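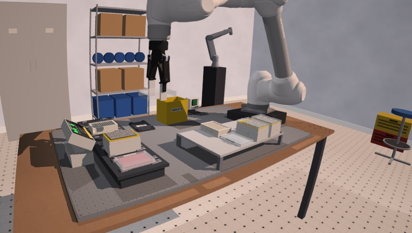 Por que a gente guarda tanto papel em casa?

Por medo, acho eu. Medo de um dia alguém pedir o comprovante de 9 anos atrás e a gente ficar com cara de bobo no balcão.

Eu era assim, tá? Tinha uma gaveta inteira de manuais, nota fiscal apagada, garantia de liquidificador que já nem existe. Minha amiga Kimie Yagi, que é bem mais corajosa que eu, jogou fora 200 folhas numa tarde de outubro e me ligou toda feliz. Fiquei com inveja (e um pouco de pânico por ela, confesso). 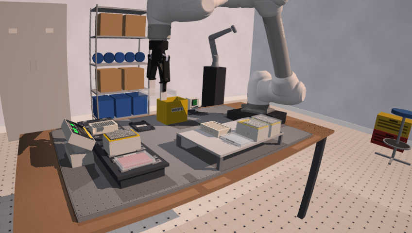 Minha tese é simples: papel que a gente não lê há anos é só decisão adiada. A gaveta é um jeito educado de não decidir nada. Por isso gosto tanto de uma lixeira amarela com WASTE escrito em maiúsculas, sem rodeio nenhum, porque ela chama a coisa pelo nome! Lá em casa a caixa se chamava "ver depois", e adivinha se eu via.

O Asif Minhas discorda de mim, diz que guardou um recibo da Akholm e que isso salvou a troca do aspirador dele. Tudo bem, Asif, mas e os outros 99? Escritura, certidão, imposto, isso eu guardo numa pasta e pronto. O resto foi embora no mês passado, inclusive um catálogo da Karras que eu jurava que ia usar na reforma da cozinha. A reforma ficou pronta e eu nem abri o bendito.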